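关于我们

公司概况 | 业务范围 | 工作流程 | 场地与设备 | 样品库 | 质量管理 | 报告 | 招聘 | 联系

Zidodel 是一家从事历史建筑砂浆与抹灰层分析的检测公司,主实验室设在 Cendau。业务包括石灰砂浆、水硬性石灰砂浆、石膏抹灰和早期水泥砂浆的成分分析,修缮用砂浆的配合比复核,以及砌体含盐量和含水状况的检测。委托方主要是修缮设计单位、施工单位、建筑业主和地方文物管理部门。

公司不承接修缮施工,不销售石灰、骨料、外加剂或成品砂浆,也不代理任何材料品牌。检测结论和材料供应之间没有业务往来。委托方询问某种市售产品是否适用时,我们对产品送样进行检测,提供数据,并与原有砂浆的数据并列,选用与否由设计方决定。

公司现有四个部门:样品部、岩相部、化学部和物理性能部。现场取样由样品部负责,报告由承担主要检测项目的部门编写,再由另一部门复核后签发。

公司沿革

Zidodel 最初是一间附属于石灰窑的配料化验室,日常工作是测定生石灰的有效氧化钙含量和消化速度,供窑上调整煅烧制度。石灰窑停产后,化验室保留了设备和记录,转为独立经营。当时附近的教堂、谷仓和桥梁陆续开始修缮,施工队带着从墙上敲下来的砂浆块前来询问配比,化验室由此接触到旧砂浆的分析。

早期的做法是酸溶法:称取一定量砂浆,用稀盐酸溶去碳酸盐胶结料,过滤、烘干、称量残渣,再由损失的质量反推石灰用量。方法简单,对石英砂骨料效果尚可,遇到石灰石骨料或贝壳骨料时误差很大,骨料会与胶结料一起溶掉。化验室早年出具的部分报告存在这个问题,相应样品后来用薄片重新检查过,修正值记录在样品库的档案里,原值一并保留。

引入偏光显微镜以后,岩相观察成为所有旧砂浆样品的第一道程序,化学分析的方案在看过薄片之后才确定。这一顺序沿用至今。

后来公司与 Vieira 采石场签订了骨料数据协议,由对方提供各开采面的砂样,我们测定级配、颗粒形状、矿物组成和含泥量,结果双方共用。Landdale 分部在此之后设立,承担受理样品和现场检测,不做化学分析。

业务范围

一、旧砂浆成分分析

目的是确定胶结料的种类、骨料的种类与级配、胶骨比,以及可辨认的掺合料和有机添加物。常规项目包括肉眼与体视显微镜观察、薄片岩相分析、酸溶残渣分析、残渣筛分、热重分析和 X 射线衍射。样品较少时可以减项,减项后的结论范围会相应缩小,并在报告中写明。

胶结料种类的判断主要依据薄片。气硬性石灰的基质细而均匀,常含未充分消化的石灰团块;天然水硬性石灰中可以见到煅烧残余物,有时保留原岩的结构;波特兰水泥熟料颗粒即使在水化多年的砂浆中通常也能辨认,早期立窑产品的颗粒偏粗,成分不均。石灰与水泥混用的砂浆在修补过的墙体上很常见,需要判断是原始配比还是后期修补,单个样品一般不足以作出这种判断。

胶骨比以质量比给出,如委托方要求,可换算为体积比。换算需要假设石灰膏的稠度和砂的堆积密度,两者对结果影响较大,所用假设列在换算值旁边。引用体积比时请同时引用这些假设。

二、修缮用砂浆的复核

委托方提供拟用的配合比和原材料,或由施工现场送来拌合物。检测项目包括稠度、保水性、含气量、凝结时间,以及硬化后的抗折强度、抗压强度、毛细吸水系数、水蒸气透过性能和开口孔隙率。

石灰类砂浆的养护条件对结果影响明显。湿度过低时表面失水快,碳化停滞;湿度过高时孔隙充水,二氧化碳难以进入。试件养护在受控箱体内进行,温湿度记录随原始数据归档。试件断面用酚酞溶液检查碳化深度,这一数据与强度一起报告,脱离碳化深度的强度值对石灰砂浆参考意义有限。

复核结果和旧砂浆的数据可以并列成表。一般要求修缮砂浆的强度和弹性模量低于砌体材料,透汽性不低于原砂浆,具体限值由设计文件规定。公司不设统一的合格线。

三、含盐量与含水状况

砌体中的可溶盐以氯化物、硝酸盐和硫酸盐为主,来源包括地下水毛细上升、除冰盐、牲畜饲养、旧水泥修补层和大气沉降。取样按深度分段钻取粉末,由表及里,每段单独装瓶。含水率用烘干称重法测定,同一份粉末再做吸湿含水率和离子色谱。

单次测定反映的是取样时的状况。要判断水分来自毛细上升、渗漏还是冷凝,需要沿高度布置若干取样剖面,并且至少在干季和湿季各测一次。委托方只要求单次测定的,报告不对水分来源下结论,仅列出与数据相容的几种可能。

四、抹灰层与刷浆层的层序检查

将带有完整层序的小块样品浸渍树脂,垂直切割、研磨、抛光,在反射光下记录各层的厚度、颜色、质地和界面状况。积尘层、风化界面和碳化外皮可以帮助区分同一次施工中的多遍涂抹与间隔较长的重新粉刷。颜色以色卡编号记录,刷浆层的颜料鉴定另行委托。

层序检查不提供绝对年代。如果委托方持有建筑的修缮记录或账目,可以一并提交,我们在报告中把层序与文献记录对照,对照部分单独成章,与检测结果分开。

五、不承接的项目

下列项目不在公司业务范围之内:结构安全鉴定、木材和金属构件检测、石棉鉴定、壁画颜料层的修复性检测、放射性碳测年。收到此类询问时,我们会说明情况,不转包。

工作流程

询价。请通过邮件说明建筑的类型和大致年代、砂浆所在部位、检测目的,以及是否已有样品。检测目的是最重要的一项。“想知道配比”和“想知道为什么剥落”所需要的取样位置和检测项目差别很大,后者通常还需要背景砌体的样品。附照片有助于估价,照片中请放置比例尺。

检测方案。样品部会同岩相部编写方案,列明取样部位、样品数量、检测项目、预计所需样品量和费用。方案经委托方书面确认后生效。需要在受保护建筑上取样的,许可由委托方办理,方案可作为申请附件使用。

取样。可由公司派员取样,也可由委托方自行取样。自行取样时请注意以下事项:

样品应取自未经修补的部位,避开表面风化层,尽量取到完整的块。粉末和碎屑可以做酸溶和衍射,不能做薄片。
取样工具用凿子和手锤,避免使用带水冷却的钻具,冷却水会溶出可溶盐和石膏。
每个样品单独装袋,袋外标注编号、部位、离地高度和取样深度,袋内不要放纸条,潮湿样品会使字迹脱落。
用于含水率测定的粉末装入可密封的玻璃瓶,瓶盖用胶带缠绕,当天称重或尽快寄出。
取样前后各拍一张照片,前一张能看出部位在整面墙上的位置。
不要清洗样品。

受理。样品到达后核对编号与送样单,称重、拍照、登记,分配内部编号。编号与送样单不一致的,暂停流转,待委托方书面说明后再继续。包装破损、样品混杂的情况记录在受理单上,影响检测的退回或作废,由委托方选择。

干燥与分样。除含水率样品外,其余样品在较低温度下干燥至恒重。含石膏的样品若在较高温度下干燥会脱去部分结晶水,衍射和热重结果随之失真,因此在石膏存疑时一律采用低温制度。干燥后由岩相部选取制片部位,剩余部分手工解离,一份用于化学分析,一份留样。解离时用橡胶槌轻击,不用研钵,以免破碎骨料颗粒而改变级配。
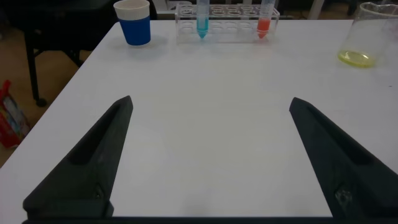 白色台面

检测与复核。薄片观察完成后,岩相部向化学部发出项目单。项目单如与检测方案有出入,例如在薄片中发现石灰石骨料而酸溶法不再适用,由样品部通知委托方并调整费用。调整须经书面确认,确认之前不进行变更项目。各部门的原始记录在同一系统中归档,复核人可以查看全部原始数据,不只查看结果。

签发与答疑。报告签发后,委托方可以就内容提出书面问题,答复作为报告的附件归档。若答复涉及对正文的更正,则重新签发整份报告,旧版标注作废但不销毁。

场地与设备

Cendau 主实验室位于原石灰窑的配料楼。底层为样品接收、干燥和切割,楼上为制片室、显微镜室和化学室,养护室设在北侧的半地下层,墙体较厚,温度波动小,空调负荷也低。切割间与其他房间之间设有缓冲间,石英粉尘用湿法切割和局部排风控制,滤芯按计划更换,并留有更换记录。

制片室配有真空浸渍装置、精密切割机和研磨机。砂浆多孔、易碎,未经浸渍不能切割。浸渍用低黏度环氧树脂,加入荧光染料或蓝色染料,染料使孔隙和裂缝在显微镜下易于辨认。研磨采用无水冷却液。薄片标准厚度以石英的干涉色控制,制片员逐片检查,厚薄不匀的返工或另制。

显微镜室配有偏光显微镜、体视显微镜和反射光显微镜。骨料含量和孔隙率采用计点法统计。计点网格和点数按骨料粒径选择,写入原始记录。图像分析软件用于辅助,石灰基质与石灰石骨料颜色相近,自动分割经常出错,最终数值以人工计点为准。

化学室配有分析天平、热重分析仪、X 射线衍射仪、离子色谱仪和马弗炉。热重分析用于区分氢氧化钙、碳酸钙、石膏和水硬性产物中的结合水。各分解温度区间有重叠,重叠部分结合衍射结果解释。衍射以定性为主,需要半定量结果时加入内标。

物理性能部配有低量程压力试验机、毛细吸水装置、透汽杯和碳化养护箱。石灰砂浆强度低,常规混凝土试验机的低端量程精度不足,所以试验机的选型以低载荷段的误差为准。从旧砌体灰缝中取出的砂浆片厚度有限,做不成标准试件,改用双冲压法测定,上下面用石膏找平。所得数值与标准试件的强度不能直接比较,报告中使用不同的符号。

Landdale 分部设有受理室和一间小型准备室,配有烘箱、天平和筛分设备,可以当场测定含水率。其余样品装箱后转运至 Cendau,转运箱有减震衬垫,装箱单随箱。分部另存放现场设备,包括钻取粉末的低速钻、表面温湿度探头和卡斯滕管。

样品库

公司保存全部委托样品的留样,委托方书面要求退还的除外。库内现有旧砂浆样品约 2000 件,其中 116 件被选为对照样品,配有完整的岩相、化学和物理数据,用于新进人员训练和方法比对。对照样品的选取条件为:取样部位明确,未受后期修补干扰,样品量足够重复检测,委托方同意公司将数据用于比对。

样品以内部编号排列,装于带盖塑料盒,盒内附干燥剂。薄片单独存放在片柜中,平放,避光。浸渍块与薄片同号,以后如需补制薄片,可以从同一块上继续切取。粉末样品在密封瓶中保存,含水率样品测完后不留。

骨料参考集是样品库的一部分,来源以 Vieira 采石场和周边河砂、坑砂为主。旧砂浆中的砂多为就近取用,把酸溶残渣与参考集对照,有时可以指出砂的来源区域,为修缮选砂提供依据。已经停采的砂坑,参考集中仍有留样。级配可以用现有砂调配接近,颜色和颗粒形状较难,报告会分别说明接近程度。

研究人员可以申请查看样品和数据。申请书需写明研究题目、拟用方法和所需样品量。有损检测须另行审查,样品剩余量不足时不予批准。涉及具体建筑位置的信息,须由申请人取得原委托方同意。使用本库样品发表的数据,请注明内部编号,并向样品库提交一份原始数据。

质量管理

各项检测均有书面作业文件。标准方法按现行版本执行,标准未覆盖的项目使用内部方法,内部方法编号写入报告。方法修改须附比对数据,新旧方法至少在一组对照样品上平行测定,差异超出重复性范围的,说明原因后才可启用。

天平、烘箱、筛网、试验机和温湿度探头按计划检定或校准。筛网磨损容易被忽略,骨料中石英含量高时,细筛的网孔变形较快。筛网以标准砂核查,超差即报废,不降级使用。

每批化学分析带空白样、重复样和一个对照样品。重复样的偏差超出控制限时整批重做。岩相观察带有主观成分,公司每年 9 月组织一次内部盲样比对,所有岩相人员对同一组去除编号的薄片独立描述,结果汇总后讨论分歧,讨论记录归档。术语不统一造成的分歧多于观察本身的分歧,内部术语表因此修订过多次,现行版本为第五版。

不确定度随数值一并给出。胶骨比的不确定度主要来自取样的代表性,仪器误差所占份额较小。旧砂浆在同一面墙上即有明显变化,手工拌合、不同批次和不同工匠都会造成差异。以一个样品的结果代表整栋建筑是不恰当的,如果委托方只送一个样品,报告首页注明结果仅对来样负责。

投诉以书面形式受理,由未参与该项检测的部门处理。处理过程中可以使用留样复测。复测结果与原结果在不确定度范围内一致的,费用由投诉方承担;不一致的,公司承担复测费用并重新签发报告。

关于报告

报告分为正文、数据附件和照片附件。正文依次为委托信息、样品描述、方法、结果、解释和限制。结果与解释分开书写。结果部分只列观测和测定值,解释部分说明由这些数值得出的推断及其依据,并对推断的可靠程度作文字分级。分级用语的定义印在报告末页,阅读时请参照。

报告默认不包含修缮建议。委托方需要建议时,可在检测方案中增加一章,内容限于材料性能的目标范围和不宜使用的材料类别。例如,砌体中硫酸盐含量较高时,不宜使用含铝酸盐较多的水泥;墙体长期潮湿且盐分高时,致密抹灰会使蒸发面上移。施工工艺、养护措施和季节安排由设计方和施工方确定。

报告以电子文件签发,需要纸本的请在委托时提出。报告应完整引用,节选须经公司书面同意。数据附件可以表格文件形式提供,便于委托方纳入自己的数据库。

工期与费用

工期从样品与书面确认齐备之日起算。浸渍、固化和制片占去成分分析的大部分时间,无法通过加班明显缩短。新拌石灰砂浆的硬化性能受龄期限制,按设计龄期测定,早龄期数据仅供施工控制参考。加急仅适用于含水率、可溶盐和筛分项目。

费用按项目计算,列于检测方案。现场取样另计差旅。同一建筑多个样品成批送检时,制样费按批次折减。因样品不适宜而取消的项目不收费,已经完成的制样除外。教学机构和修缮培训机构的委托可以申请减免,减免范围限于岩相项目,安排在空闲时段进行。

培训与资料

公司为修缮设计人员和施工人员开设短期课程,内容包括旧砂浆的现场识别、取样方法、检测报告的阅读和石灰砂浆的现场质量控制。课程在 Cendau 举行,学员须自备防护眼镜和工作鞋。取样练习在公司自有的旧砌体试验墙上进行。试验墙各段砂浆的配比已知,学员可以将自己的判断与拌合记录对照。

课程不颁发从业资格。参加者得到一份出席证明,写明课程内容和学时。

送样单、取样说明和术语表可以免费索取。取样说明有一页纸的简版,适合在脚手架上使用,建议塑封。

招聘

各部门不定期招聘。岩相岗位要求地质学、矿物学或材料学背景,能够独立使用偏光显微镜。有岩石薄片经验而没有砂浆经验的申请人可以应聘,入职后在对照样品上训练,通过盲样考核后方可独立出具描述。制片岗位不要求学历,看重手工稳定性和耐心,面试时需实际研磨一片。样品部人员需要驾驶执照,能够在脚手架上工作。

申请材料以邮件提交,请注明岗位。未录用者的材料在招聘结束后删除。

联系

样品接收:Cendau 主实验室与 Landdale 分部均可受理。邮寄样品请在寄出前告知件数,箱内附送样单。含水率样品请寄往距离较近的一处,避免在途时间过长。

到访:主实验室接待预约到访,上午 10 时至下午 4 时。切割间和化学室只在设备停机时开放参观。旧配料楼的楼梯较陡,没有电梯,行动不便者请提前说明,可以安排在底层会面。

来函请注明委托编号;尚无编号的,请写明建筑名称和取样部位。涉及已签发报告的问题,请引用报告页码。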